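Updated 11/26/23

# How to set up a sponsored walk for a local cause

The notes on this page come out of the Plirkden to Grarkcombe walk, which our club runs each year for the hospice at Cundedberg. Other clubs keep asking how we organise it, so the steps are written down here in the order we do them. Most will suit a run or a ride as well.

## 1. Pick the cause and ask first

Phone or email the charity before you print anything. Most have a community fundraising contact who will tell you how they want their name and logo used, and whether they need a signed agreement. Ask three things on that first call:

- Can they send an authority to fundraise letter?
- Do they have an online page you can link to, or do you need to set one up?
- How do they want cash paid in?

Keep the letter. Shops and councils will ask to see it, and you will need it if you want a collection tin at the finish.

## 2. Choose a route people can finish

Our route is 16 kilometres on formed track and quiet road. That takes a steady walker most of a morning. We also offer a 5 kilometre loop from the Grarkcombe end for families and anyone coming back from an injury. The short loop usually fills before the long one.

Walk the whole route yourself, in the direction the walkers will go. Write down every gate, road crossing, toilet and tap. Mark the places where a vehicle can reach the track, as these are your pick-up points if someone rolls an ankle. Do it again in the last week, especially after rain or wind. One year a tree had come down across the creek path and we had to send everyone round by the Hamann road.

If any of the route crosses private land, get permission in writing. If it uses a public road or reserve, call the council early and ask which form you need. Ours wanted a route map, a copy of the insurance certificate and a short traffic plan.

## 3. Set a date

Look at the local sports draw, the school calendar and the market dates before you settle on anything. We moved ours out of December when the heat got too much for the older walkers, and the numbers went up the next year.

Start early. We send off the long walk at seven and the short loop at nine, so both groups reach the finish close to lunch.

## 4. Take entries and sponsorship

Keep the entry form to one page. You need a name, a phone number, an emergency contact, any medical condition the first aider should know about, and which distance they are doing. Children need a parent's signature.

We charge a $20 entry fee, which covers insurance, first aid and a drink at the end. Anything left over goes to the charity with the sponsorship money. Say so on the form, in plain words, so people know where their fee goes.

For sponsorship, point walkers to the online page and give paper sheets to those who prefer them. A paper sheet needs columns for the sponsor's name, the amount and whether it has been paid. Ask walkers to collect the money when the sponsor signs. Chasing promises afterwards takes weeks. 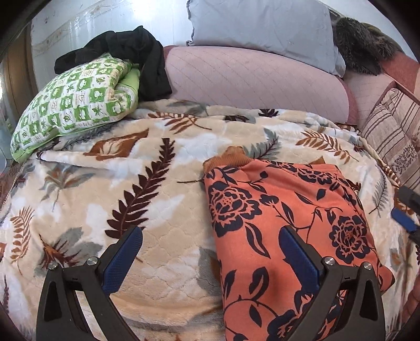 Set a closing date for paper money and put it at the top of every sheet. Two weeks after the walk is fair. Bank it in one or two lots, have two people count it together, and ask the charity for a receipt for the full amount.

## 5. Tell walkers what to bring

Send one message a week out and the same message again the day before. Ours reads:

- Shoes you have already walked a long way in
- Two pairs of socks, one on and one in the bag
- A litre of water, more if it is warm
- Hat, sunscreen and a light rain jacket
- A warm layer for the finish
- A charged phone
- Any medication you need

Tell them where to park and what time the briefing starts. Put the event-day phone number at the bottom and ask them to save it.

## 6. Give people a simple training plan

Plenty of entrants have not walked far in a while. We send a plan when they enter. It goes like this for the long walk:

**First fortnight:** three short walks a week, on the flat, at a pace where you can still talk.

**Second fortnight:** keep two short walks and stretch the third to an hour and a half. Add a hill.

**Third fortnight:** build the long walk up to 12 kilometres. Wear the shoes and carry the bag you will use on the day.

**Last week:** two easy walks, then rest.

Anyone with a heart or joint problem should see their doctor before starting.

## 7. Run the day

Have marshals in place half an hour before the first walkers reach them. Each one needs a vest, a map, a charged phone and a list of the other marshals' numbers. Put your most experienced marshals at the road crossings.

Tick off every walker at the start and again at the finish. Send two tail walkers out last, with a basic first aid kit, and leave each checkpoint open until they have come through. If someone pulls out, the marshal phones the finish straight away so the name can be marked off.

Keep the briefing under 5 minutes. Cover the route markings, the road crossings, the phone number and what to do if a walker needs to stop.

## 8. Afterwards

Collect signs and tape the same day. Post the total once the paper money is in, thank the landowners and the council, and send the charity a few photos with permission from the people in them.

Write down what went wrong while you still remember it. Our list from the last walk had two items: more water at Hamann, and a bigger sign at the turn-off for the short loop.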